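Flemedlow House Rules for Robot Work: FAQ

Search the FAQ Go

Last updated: Saturday, August 24, 2019

Do the house rules cover clear plastic?
Yes, all of section 7. Clear film is hard for cameras to see and loves a knuckle joint.
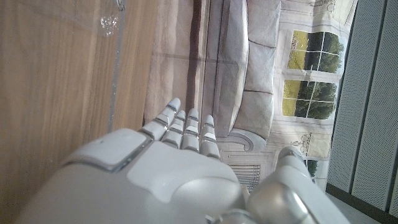

Where may the film go?
Inside the tape on the tabletop, until the task ends. Tape is cheap and arguing about where the edge was is dear. If a sheet creeps over the line, stop both arms before you reach in. Yes, both, even the one that looks bored. 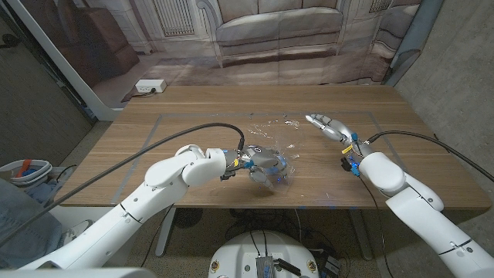 The same goes for cables. Check that each has slack before a run, and check again after any change of pose. Utville once wrote up 112 faults in a month and blamed the software for the lot. We have our doubts.

May one hand hold the sheet while the other waits?
It may. The waiting hand stays open and keeps its distance until called.
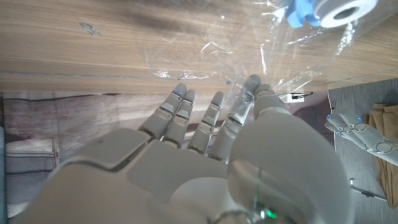

Does a Dasteck certificate let us skip the checks?
No. It is a very nice certificate.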